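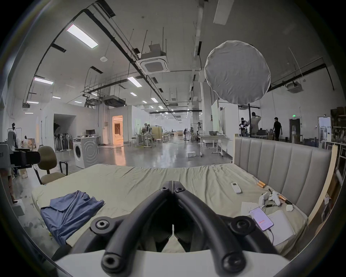 Flukel Project: Progress Report to the Ristić Fund

Prepared by Delwyn Dunstan, project lead, Jismont
Monday, November 14, 2022

Where we are

We're in a good place, and I'm happy to be able to write that without crossing my fingers. When I sent you the last report in May, the Flikcombe floor had just been cleared for us and the people who would be doing the recording had barely held a gripper. Since then folding has become a normal part of the working day. There's a rhythm to it now, people have opinions about it, and the recordings are good enough that our training group has stopped sending polite notes asking us to slow down.

As a reminder of what your grant pays for: Jismont runs laundry and room services for residential homes, and Flukel is our effort to teach a two-armed machine to handle clothes and bedding in an actual room, on an actual bed. The teaching is done by our own laundry and housekeeping staff. They fold with hand-held grippers, the grippers record what the hands do, and the machine learns from that. You asked us to report equally on the technical side and on what the work does to the jobs of the people involved, so this report is split more or less down the middle.

Recording work

The team at Flikcombe is now eight people, all of them from Jismont's existing laundry and housekeeping crews. They work in pairs or alone depending on the task. T-shirts and button-up shirts are the bulk of it. We started with towels in the spring and moved off them sooner than planned – they were going well and everybody was bored.

Shirts are another matter! A collar wants to roll under, the sleeves end up anywhere, and what a person fixes with a quick flick of the wrist has to be done in separate, deliberate movements when you have two fingers on each hand. The first weeks were slow and a little comical. Then the crew began to find ways of doing it that none of us had written down. One example is what they call the long pull: take a corner with one gripper and the hem with the other, stretch the cloth until it's tight across, and only then bring it over. Our original instructions had people flattening the shirt first with the gripper tips, and it left wrinkles everywhere. The long pull is now the standard opening move for T-shirts, and it came entirely from the people doing the folding.

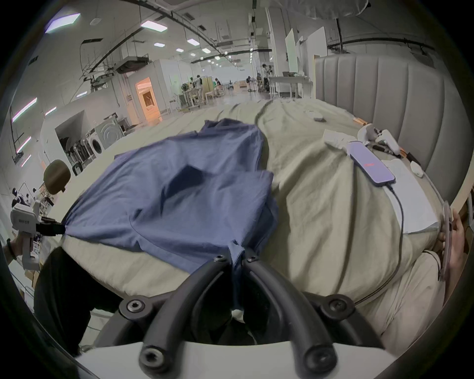

Blue T-shirt on the bed at Flikcombe, one gripper on the corner and one on the hem.

Our goal for each garment type is 200 accepted recordings before the training group will touch it. "Accepted" is a stricter word than it was in May. A recording is thrown out if the cloth slips and is picked up again with bare fingers, if the grippers pass behind something for too long, or if the person stops partway to talk to someone. That last rule caused some grumbling, and fairly so, as the hall is a shared space and people naturally say hello. We now put a short pause between folds when anyone can chat, stretch, or reset the bed, and the grumbling has mostly gone away.

T-shirts have passed the mark. Button-up shirts haven't yet, and I'd expect them to get there before the next report. Pillowcases are waiting in line behind them.

We have also kept the bed as a lived-in bed. Covers are allowed to wrinkle, and small everyday things stay on it while people work. In the homes we serve there's always a phone or a remote or a piece of mail somewhere on the covers, and a machine that can only fold on a bare, smooth surface would be of very little use to us or to the residents.

What the machine can do so far

The two-armed machine has been folding T-shirts from our recordings since the end of summer. It's slow. It does the long pull, and it was a real thrill for the crew to see their own move come back at them from across the room. Several people recognized it straight away, and there was an argument over whose version it was.

What it does well: finding the hem on a plain shirt, pulling it tight, and bringing the first side over. What it still does badly: a shirt that starts as a tight ball, anything dark on a dark cover, and knowing when it's finished. It will sometimes go back and fuss at a fold that was perfectly fine. (The crew has a name for this that I won't put in a funder report.)

We have not let it near a resident's home and we won't during this grant period. The agreed next step is a supervised trial in our own laundry, with staff present the whole time and a stop button within reach.

What has changed for the people

This is the half I most wanted to write. When we announced the project, the first question in the break room was the obvious one, and it was asked bluntly: are we training our replacements? We answered it then as we answer it now. Jismont has put in writing that no laundry or housekeeping post will be cut as a result of Flukel during the grant or in the year after it. I know a year isn't forever, and the crew knows it too. It comes up at nearly every monthly meeting, and I think it should.

Day to day, the changes look like this.

Pay. Recording shifts are paid at a higher rate than regular laundry shifts. In the spring they were paid the same, with the argument that it was lighter work. It's lighter on the back, but the concentration is tiring, and people told us so. The new rate came in over the summer and was backdated.

Hands and wrists. This was our biggest mistake. We had people holding the grippers for a full morning, and by the second week several had sore thumbs and forearms. We cut the sessions short, added a swap so that everyone alternates between folding and preparing garments, and changed the handle grip for those with smaller hands. Complaints have dropped a lot. I'd still like a proper assessment from an occupational health specialist, and it's in the budget request below.

Skills. Two of the crew now review recordings as well as make them. They sit at a workstation, watch the folds back, mark where one goes wrong, and decide whether it's accepted. We had assumed our engineers would always do this, and the engineers are happy to say they were worse at it. Someone who has folded shirts for years sees the trouble coming well before the cloth slips.

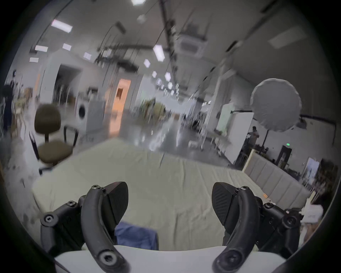
The reviewing role has also shifted how the engineers and the laundry crew talk to each other, and I didn't see that coming. In the spring, instructions traveled in one direction. These days a reviewer will walk over and say that a task as written is silly, and most of the time the task gets rewritten by the afternoon. The order in which we tackle garments for the rest of the year was settled that way, over a table, with the crew doing most of the talking.

Not everyone loves the work. One person tried recording for a few weeks and asked to return to the regular laundry, where she says the day goes faster and there's more company. She went back with no loss of hours and her place was filled from the waiting list. There is a waiting list, by the way! I'd have laughed at that in May.

Privacy. The camera on each gripper sees the room as well as the cloth, and the crew wanted to know who would be looking. We agreed on simple terms: recordings are used for training and review only, no manager may use them to check on anyone's speed or attendance, and any person can ask for a session to be deleted within the week. A few have asked. We deleted them and didn't ask why.

Problems still open

Noise is one. The hall is big and open with a hard floor, and on busy days it's loud. We're pricing some soft panels.

Scheduling is the other. When homes are short-staffed, the recording crew gets pulled back to cover, and Flukel loses the day. I don't want to fight that, as residents come first, but it's the main reason button-up shirts are behind.

What we are asking for

We'd like your approval to move 2 items within the existing budget, with no increase in the total. The first is the occupational health assessment mentioned above. The second is relief cover for the homes, paid from the money we saved on towels, so that a short-staffed day there doesn't stop the work at Flikcombe.

You're also very welcome to come and fold a shirt. The crew has offered to teach any of you the long pull, and they're patient with beginners. Send me some dates that suit you and I'll set it up with the floor.

Delwyn Dunstan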